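Textile Finisher and Sample Room Assistant
Vetis Home Textiles, Skekatton Mill
Full time, permanent

Vetis invites applications for the position of Textile Finisher and Sample Room Assistant at its Skekatton mill. The successful applicant will join the finishing department, which prepares woven and knitted household goods for sale and produces the sample pieces shown to retail buyers each season. The position is open to experienced applicants and to those who have recently completed a course in sewing, weaving or garment construction.

The Skekatton mill employs 109 people in weaving, finishing, dispatch and design. The finishing department is on the second floor, next to the sample room, and runs a single day shift. There is no night work. Some overtime is offered in August, when orders for the fall lines are completed, and is paid at the higher hourly rate.

Duties of the position

Cutting, sewing and closing pillow covers, throws and table linens to written specifications.
Inspecting finished goods for pulled threads, uneven seams and faults in pattern matching.
Attaching zippers, labels and trims by machine and by hand.
Preparing sample pieces for the Vaněk and Mama lines and keeping the sample register up to date.
Reporting faults in cloth to the weaving supervisor before further pieces are cut.
Keeping the work area, machines and hand tools clean and in safe order.
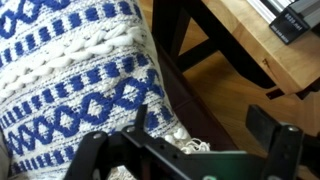 Applicants should be comfortable working with patterned and textured cloth, which makes up most of the department's output. Plain goods are sent to a separate line and are handled by this department only when that line is short of staff. The finisher must be able to keep a repeat straight across a seam and adjust the machine for changes in thickness. A cover with blue diamond bands and a raised cable braid in chunky cream yarn, for instance, calls for a different approach at the braid than over the flatter weave beside it. Training on the department's machines is given during the first 15 working days, and new staff work beside an experienced finisher throughout that period.

Required qualifications

Good practical knowledge of an industrial or heavy domestic sewing machine.
Neat hand sewing, including slip stitch and invisible mending.
Ability to read a specification sheet and measure accurately.
Good color vision, with or without correction.
Ability to stand for part of the shift and to lift rolls of cloth with a second person.

Experience with loose-knit fabrics is desirable. Applicants who have worked only with lightweight cloth are welcome to apply and should say so in their letter.

Conditions of employment

The working day begins at 7:30 a.m. and ends at 4:00 p.m., with a paid morning break and an unpaid lunch period of 30 minutes. Starting pay is set according to experience and is reviewed after the probationary period. Staff may buy mill seconds at a reduced price. Parking is available on site – spaces are not reserved – and the mill entrance is a short walk from the bus stop.

How to apply

Applications should include a letter of no more than two pages, a record of previous employment or training, and the contact details of two references. Applicants selected for interview will be asked to complete a short bench test, for which all materials and tools are supplied. Finished sewing may be brought to the interview but should not be sent by mail.

Applications may be left at the mill reception or mailed to Personnel Office, Vetis Home Textiles, Skekatton Mill. Please quote reference 67 on the envelope and on the first page of the letter. All applicants will receive a written reply.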